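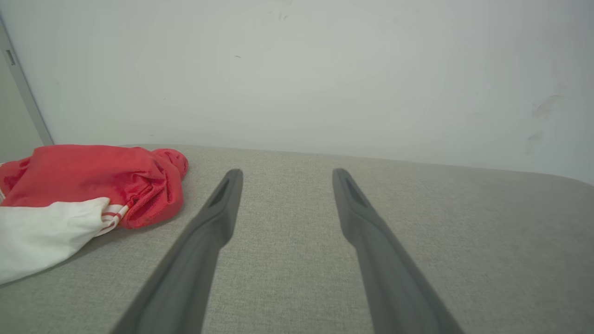 Day six of the Tastia sleep program and I am as tired as I was on day one. The woman's voice on the recordings wants me to "let the day settle like silt", and I lay there last night wondering how much they paid someone to write that. She had me picture a colour for my tiredness. I went with grey, the flat grey of plain fabric with nothing on it, and then I spent ages worrying whether I was meant to pick something nicer. Awake at two, awake again at four. The app gave me a sleep score of 179 this morning and I can't find anywhere what it's out of.

I read the study they link to at the bottom of the sign-up page. 1414 people, which sounds grand until you get to the part where everyone filled in their own form at the end, and the ones who quit weren't asked. I'd have quit by now if I hadn't paid for the whole month. Probably that's half their success rate right there.

The chemist at Dramberg was pushing magnesium again. Big display by the till, a bowl of free samples. I asked what it did and was told that a lot of customers swear by it. A lot of customers swear by the copper bracelets too. Took a sample anyway.
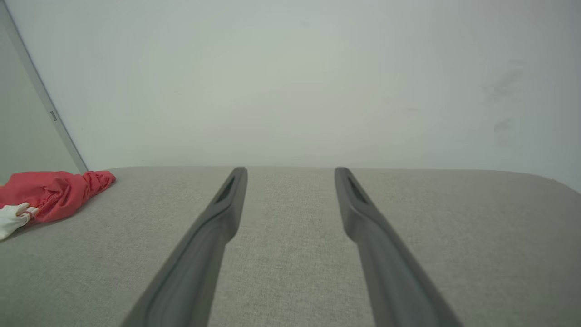 Had it with dinner and felt nothing, except a bit queasy, and that may have been the soup. It was from Khương, the place near the station, and I'd put far too much chilli in it. Good soup though. I slept better after the soup in January than after anything Tastia has told me to do, so maybe I should be writing to them with my own study.

Still no coffee after noon. That one I'll grant them, a little. I was getting through far too much of it at the Cluretton office and calling it lunch.

Tonight's recording is called Doorways and runs for 700 seconds. Why not just say minutes? I'll do it, teeth first, phone on the floor. If she says silt again I'm turning it off and reading the council newsletter.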